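So my project was about bread, and specifically about whether a sourdough starter cares what flour you feed it. I picked this because my apartment in Listmont already had a starter living in the fridge and I figured I was halfway done. I was not halfway done.

## What I wanted to find out

Everybody online has an opinion on rye versus white versus whole wheat, and most of them don't say how they measured anything. I wanted to see how fast each one doubled in height, using jars with a rubber band around them and a lot of patience. I kept six jars going, two for each flour, all split from the same starter on the same Wednesday.

The flour came from Huỳnh, the little grocery near campus, except the rye, which they ran out of in week one. I had to switch to a bag of Tanodberg rye halfway through (coarser, darker, smells amazing). I know that's a problem and I get to it below.

## How it went

Feeding was once a day at 8 a.m., equal weights of flour and water. I took a height reading every hour until the jar started to drop. For the overnight stretch I set my phone to take a picture of the jars and read the heights off a ruler in the morning, and that worked great except for the two nights the phone died!

By the end I had 2563 readings in the spreadsheet, and I typed in every single one by hand. If I did this again I would set up the sheet before the first feeding, because I spent a whole weekend fixing times I'd written as "after lunch."
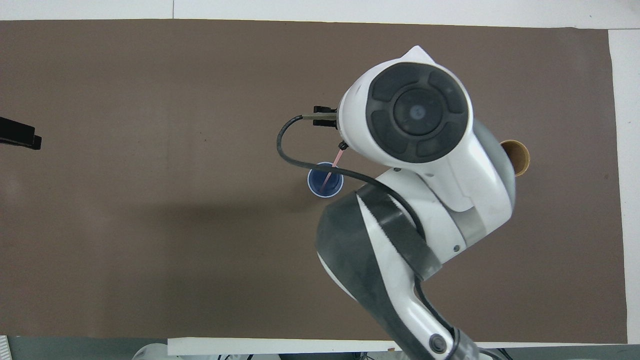 The rye jars won, and it wasn't close. They doubled first on almost every day I had good data for, with whole wheat next and white flour taking its sweet time. What surprised me was how much the kitchen mattered. On the cold mornings in March everything slowed way down, and a white jar on a warm day could beat a rye jar on a chilly one.

I threw out 467 readings where I'd moved a jar, forgotten a feeding or lost the photo, so the charts use the 2096 that were left.

## Stuff I'd change

- Buy all the flour at once. The Tanodberg bag did seem faster than the first rye, and I can't tell if that's the grind or just warmer weather.
- Keep the jars in one spot. Mine moved off the windowsill when my roommate needed it for her plants.
- Use straight-sided jars. Two of mine were Dollus jam jars with a bit of a shoulder, so the top half inch reads a little high.
- Bake more. I only made bread from the discard four times, and all I wrote down was "good," "good," "too sour" and "good."

I also never tested mixes, like half rye and half white, and that's what most people feed their starters anyway. My spreadsheet has an empty tab for it. The starter is back in the fridge for now and gets rye when I remember.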